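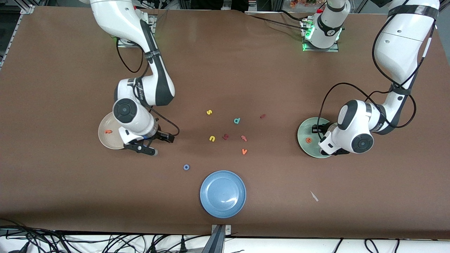 Nustumach Border Crossing Card: Frequently Asked Questions

Who can apply for a crossing card?
Any adult who has lived in the Nustumach district or the Grornunau district for at least 2 years may apply. Children under 16 are listed on the card of a parent or legal guardian.

Does the card replace a passport?
No. The card is valid only at the Castillo and Stinell crossings and only for stays within the two districts. Travelers going farther must carry a passport and use the general lanes.

Where do I submit my application?
Applications are accepted at the Permit Office, Room 77, Castillo Crossing Building. Forms sent by mail must include a copy of proof of residence. Originals should not be mailed.

My form is numbered 1647. Is it still accepted?
Form 1647 was replaced by Form 2152 in April 2018. Applications on the old form are returned unprocessed.

Can I bring goods across with the card?
Personal items may be carried. Commercial goods must be declared at Stinell, where the freight lanes are located. Castillo has no freight inspection.

What if my application is refused?
A written notice states the grounds for refusal. Appeals are addressed to Shanthi Bhattacharjee, Head of Permits, and must be signed by the applicant.

Are lost cards replaced?
Yes. Report the loss at either crossing. The old card is canceled when the report is filed and cannot be used again if found.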